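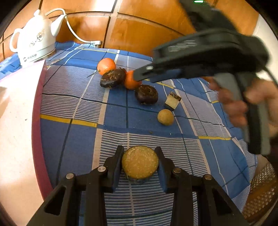
Section 4. Recording your first two-handed demos

By now you should have both hand-held grippers charged, paired and sitting in the Adley dock. If you haven't, go back to Section 3, because nothing in this part works with only one of them talking to the recorder. I'm Omolara Onyeka, and I wrote this section after a long stretch of doing it the hard way, so forgive me if I go on a bit.

The task we start everybody on is moving snacks. Small cakes, mandarins, biscuits, whatever you've got in the cupboard. They're soft, they're all different shapes, and you already know how hard you'd squeeze one with your own fingers. That last bit matters more than any setting in the menu.

Before you start

Put a cloth on the table and pull it flat. A patterned one is fine, and I prefer it, as the tracking likes having lines and colours to hold on to. Plain white gave Bukola and me no end of drift. If the wall behind you is glossy, turn off any lamp pointed straight at it.

Note: you don't have to clear the whole room. The kettle can stay at the back of the table if that's where your kettle lives. Just keep its cord out of the path of your hands.

Setting up

1. Lay out a handful of items in a loose cluster near the middle of the cloth. Let a couple of them nearly touch.

2. Include two that look alike, such as a pair of chocolate-covered pastries, and at least one thing that rolls. Mandarins are great for this!

3. Pick up a gripper in each hand and curl your fingers around the trigger handle. Your wrist should feel relaxed. If it doesn't, raise your chair or stand up.

4. Squeeze both triggers all the way, let go, and do it again. The Zilel recorder beeps twice when it has the full range of both jaws. One beep means it only caught one side, so repeat the step.

Recording

5. Hold both grippers still over the cloth and press the foot pedal. Wait for the long tone.

6. Bring one gripper down to the first item with the jaws open. Come in slower than you think you need to.

7. Close until the inner faces of the jaws rest against the item, then stop. For a flat round cake I go in from the sides and leave the top alone.

8. While that hand is holding, bring the other one in to its own item, tip down. It's fine for it to just touch a mandarin first and then settle. What we don't want is a hand parked in mid-air for half the demo (I did this for a week, and the robot learned to park its arm beautifully).

9. Lift, move, lower, open. Wait until the item has stopped moving before you pull the jaws away.

10. Press the pedal again to end the demo. Mix up the layout and go back to step 5.

Caution: don't cross your wrists. The arms on the Fernandes bench can't cross the way yours can, and the software will throw out the whole demo without telling you until you export.

Caution: keep your fingers away from the pivot screws when you close the jaws. It's a mild pinch, but you'll drop your cake.

How many do you need?

Record 86 demos for a first training run. We tried 77 on an early build and the robot was still hopeless with the smaller, rounder things. Do them in sets of 12 with a proper break in between, as your hands get sloppy well before you notice it. Titilayo sets a kitchen timer, and her demos are the cleanest we have.

If you fumble, keep going. A slip and a calm recovery is a good demo. If you drop something on the floor, stop, hold the pedal for three seconds to delete, and start that one over.

Note: crumbs on the cloth are harmless. Brush the blue inner faces of the jaws between sets, though, with a dry brush only. Sticky chocolate will change the grip, and water gets in behind the pads.

When you've finished a session, dock both grippers before you switch off the recorder. The upload to Dinura starts by itself. Checking your demos and trimming the ends is covered in Section 5.

Last revised 4/16/24. Thanks to Xiaoyan Xu for testing every step left-handed.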